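Clostero Pouring Study: Progress Report to the Pronness Fund
Prepared by Zuweira Abubakari
8/1/21

You asked for a plain account of whether the new training method is better than the old one. My short answer is that I don't know yet, and I would be wary of anyone on the team who says they do.

The method, which we call Odoi, trains the robot on the wrist camera views alone and drops the overhead camera. Marius Rusu's early write-up claimed that this makes the robot less fussy about where the bottle and cup are placed. It may. But the table, the sheet behind it and the lighting have barely changed since we began, so the robot may simply have learned our table very well.

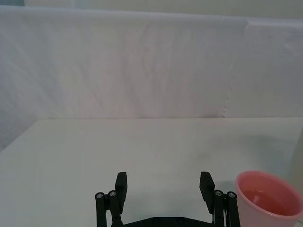

Figure 1. Wrist camera view with the gripper open and the pink cup at lower right.

Views like Figure 1 are the hard ones for this method. Only part of the cup is in sight, and the model has to decide where the rest of it is. With the overhead camera we would have the whole cup. Marius thinks the model fills in the gap from what it saw earlier in the motion. I think it may be leaning on habit, given how often we have put the cup in much the same spot. We have not run a test that would tell these two ideas apart, and we should have done so before the first write-up went out.

We ran 17 trials with the cup moved to new spots. Odoi did better than the old method in 5 of them and no better in the rest. I would not build a claim on that. In 2 of the trials the person scoring knew which method was running, and I have asked for those to be thrown out and run again.

Grasping is in better shape. The bottle is an awkward thing to hold, with a rounded body that bulges in the middle and a shiny steel neck that throws back whatever is near it. I expected the neck to cause trouble for the camera, and so far I can't show that it does.

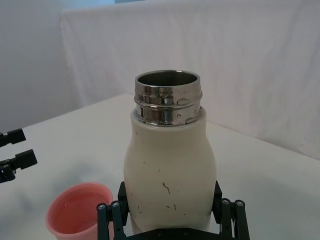
Figure 2. Right gripper holding the uncapped bottle, with the cup at lower left.

A good hold is still only a good hold. The earlier summary counted a steady grasp as partial credit toward a pour, and I have taken that out. Scores in this report will look lower than the ones you saw before — the robot has not gotten worse, we have stopped being generous.

Before October we plan to change the backdrop, swap in a cup of another color and repeat the trials at the Laltton site, with scoring done by someone who can't tell which method is running. If the gain goes away under those conditions, I will recommend that we go back to two cameras and end this line of work.

We are not asking for more money at this stage.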